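Military Aid Oversight Tracker: second progress report to the Khasawneh Fund

Jan 27, 2023

1. Purpose of this report

This report covers the second half-year of the grant. It sets out what has been done on the Tratik database, where the work is behind plan, and what we ask the Fund to agree before the next payment. The first report, sent in July, should be read alongside it for the definitions.

2. Scope

Tratik records the steps by which military aid is put to the United States Congress, reviewed, changed, delayed and released. The unit of record is a single step. A notification is one record, and a later change to that notification is another. We do not record speeches, press statements or floor debate unless they are tied to a step with its own reference.

At the Fund's request, the scope was widened in the autumn to include informal holds. These are hard to date. Many are known only from a letter or a later answer to a written question, and the two often disagree. Where they do, both dates are entered and the record is marked as disputed.

3. Work done in the period

The database now holds 3,827 records. The target for this point was met in the first week of December. Records carried over from the older Jimis spreadsheets have all been checked against source, apart from a block of training and education grants, which were entered under a country code no longer in use. These have been set aside and do not appear in the public tables.

The country pages went live in November. Each page shows open steps first, then closed steps by date. We had planned to show dollar totals at the top of each page. This was dropped after testing, as readers took the total to be money paid out when it was in many cases the upper limit of what could be approved. The totals can still be found in the download file, with a note.

A short guide to the difference between authorisation and appropriation has been added to the site. It replaces the glossary entry, which was too brief to be of use.

4. Data quality

A sample of 1,000 records was drawn and coded again by a second reader who had not seen the first coding. Disagreement was highest on two fields: the type of delay, and the body responsible for it. The coding notes for both have been rewritten. Records coded under the old notes will be read again, starting with those marked as disputed.

Duplicate entries remain a problem where a package has been split and sent forward in parts. The present rule treats each part as new – this is correct for counting steps but misleading for counting packages. A linking field has been built and is in use for all new entries. Filling it in for older entries is not in the current budget.

5. Delays and changes to plan

The search tool is 9 weeks behind schedule. Caltside, the contractor for the search and hosting work, delivered a first version in October, but it could not handle date ranges with an unknown end. A corrected version is in testing. No extra charge has been made.

The briefing paper on conditions attached to aid has been moved to the next period. The draft relied on waiver records that were still incomplete, and we did not wish to publish it with gaps.

6. Use

Download requests came to roughly 2,000 in the period. Most were for the full file. We do not ask users to register, so we cannot say how many of these were repeat requests. Written queries came mainly from legislative staff, university researchers and reporters, and dealt for the most part with how holds are dated.

7. Spending

Spending is within the agreed total. Staff costs are slightly under budget and document fees slightly over. We ask to move the unspent part of the travel line to document fees.

8. Decisions requested

Approval of the transfer in section 7.
Agreement to the new date for the briefing paper.
A view on whether older entries should be linked, and if so from which year.
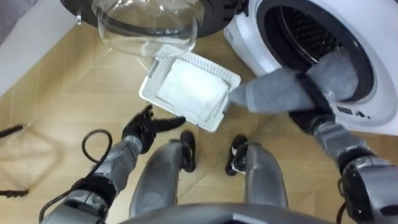 Reading time: 4 minutes

The full coding notes and the spending table are supplied as separate files. The next report will cover the period to the end of July.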